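Looking after trays, racks and bowls in a small kitchen

Most of the things that get used every day in a kitchen are the ones that get the least care. A good knife is wiped and put away, while the tea tray is left leaning against the bread bin with jam on it. These are the habits that have worked in our kitchen, which is small and has one window and very little worktop.

Plastic trays

Wash a plastic tray by hand in warm water with a drop of washing-up liquid. Use a soft cloth. The green side of a scouring sponge leaves fine scratches, and after a few months tea gets into them and the tray goes dull. Run an old toothbrush along the inside of the rim, where crumbs and sugar collect.

For tea and coffee stains, mix bicarbonate of soda with a little water until it is the thickness of toothpaste. Spread it on, leave it for 6 minutes and rub it off gently with a damp cloth. Go lightly over any printed pattern. Printing on plastic wears away faster than you would think, and once it has started to lift there is no putting it back.

Tomato sauce and curry are harder. If washing doesn't shift the colour, stand the clean tray in a sunny window for an afternoon. It may need a second go the next day.
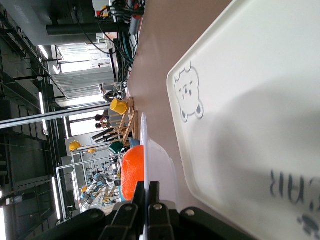
Never put a hot pan down on plastic, even for a moment while you look for the trivet. We lost a tray from the Prado range that way and it never sat level again. If a tray slides about on the table, cut a piece of rubber shelf liner a little smaller than the base and lay it underneath. It can be rinsed under the tap and lasts for years.

Store trays upright. A stack lying flat always has the one you want at the bottom, and grit between them scratches the surfaces. A cheap letter rack inside a cupboard holds 3 trays and a chopping board.

Wooden dish racks

Wood doesn't mind getting wet but it does mind staying wet. The usual trouble is black spotting at the feet and in the joints, where water sits. Tip the rack on its side once the dishes are put away and let the air get underneath. Once a week, wash it with hot soapy water, rinse it and dry it with a tea towel before leaving it to finish off somewhere airy. Keep it away from the radiator, as wood that dries too fast will split along the grain.

If black spots have already appeared, scrub them with white vinegar and an old nail brush, rinse well and let the rack dry for a full day. Sand what is left with fine paper. Finish with food-safe mineral oil, put on thinly with a rag and wiped off after an hour. We use the Karitz oil from the hardware shop, but any plain mineral oil sold for chopping boards will do. Don't use olive oil or sunflower oil. They go sticky and then they smell.

Loose pegs can be fixed. Pull the peg out, clean the old glue from the hole, put in a small dab of waterproof wood glue and push the peg home. Wipe off what squeezes out and leave it until the next morning before you load the rack again.

Load the heaviest plates first and towards the middle. Leave a gap between plates if you have the room, and they will dry in half the time. Bowls dry badly in most plate racks because water pools in the foot ring. Stand them on a folded tea towel, tilted against something, or dry them by hand.
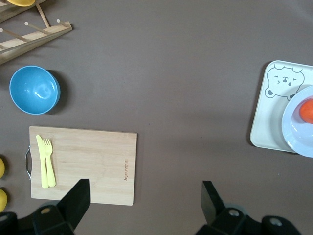

How often should a wooden dish rack be oiled?
Every 3 months is enough for a rack in daily use. If water soaks in and darkens the wood straight away, it needs doing sooner. If water sits on top in beads, leave it alone.

Bowls and the marks they leave

Grey lines inside a glazed bowl are usually metal from spoons and forks, left on the surface of the glaze. Cream of tartar mixed to a paste with water takes most of them off. Rub it round with a wet finger, then wash the bowl as normal.

Limescale shows up as a cloudy ring. Wipe it with half a lemon, wait 7 minutes and rinse. In a hard water area you will be doing this fairly often, and a quick wipe with a dry cloth after washing saves some of the work.

Check the underside of a bowl before you put it on a polished table. An unglazed foot is rough enough to scratch. Rub it with fine wet-and-dry paper under the tap, or stick on small felt pads if the bowl is only for show.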